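# Against the Second Serve

I play tennis badly at Umside, a club with four courts and one working floodlight, and I have come to believe that the second serve should be abolished. I raised it at the bar in May and was offered a crisp, which I took to be a way of stopping me talking.

My case is simple enough. No other part of ordinary life lets you have a go, make a mess of it, and then have the same go again with no penalty. You don't get a second first attempt at reversing into a parking space while a bus waits. The bowler who sends one down wide gives away a run. The tennis player who hits the back fence on the full bounces a ball four times, looks at his strings as if they'd been fitted by an enemy, and starts afresh.

What this produces, at my level, is the worst spectacle in sport. The first serve is hit by a man who thinks he is on television. It goes in on public holidays. The second is hit by the same man, now frightened, and it floats over the net at the speed of a dropped scarf. There is nothing between the two. I have played against Poduval (surname only, he prefers it) for six winters and have yet to see him hit a serve he meant.

Take away the spare and he would have to find one. It might be a decent, medium sort of serve, with some thought in it, and I might have to move my feet. The points would start sooner. I once sat through a set in the rain that took an hour and a half, and a good part of that was two adults walking to the fence to fetch the ball they'd just hit into it.

The objection I hear most is that the big servers would suffer. Good. They have had a lovely time. Chaimae Lamrani, who beats me on Thursdays and is owed a fair hearing for that reason alone, says the second serve is where the nerve is, and that a double fault at thirty-forty is the only real drama our club can afford. I see her point. I'd only say that a single fault at thirty-forty would be more dramatic still, and over quicker.

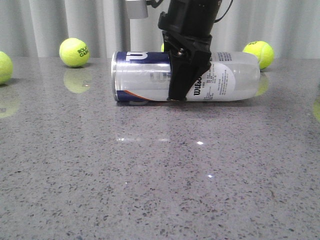

Then there is tradition, which in tennis means anything older than the person speaking. The scoring is kept because it is quaint. The let is kept because everyone has stopped wondering what it is for. I'd scrap that too, while the lid is off. If the ball clips the tape and drops in, play it, and if it dribbles over and dies then somebody has been unlucky, as people are.

We did try it once, one wet evening, Poduval and me. One serve each, no lets. He won the first set 6-2 and I asked for the old rules back in the second, on the grounds that it was getting dark. I don't think this damages the argument. Plenty of people are in favour of cold baths on the same terms.

I'll be putting it to the club again in the spring, and I'll be bringing my own crisps.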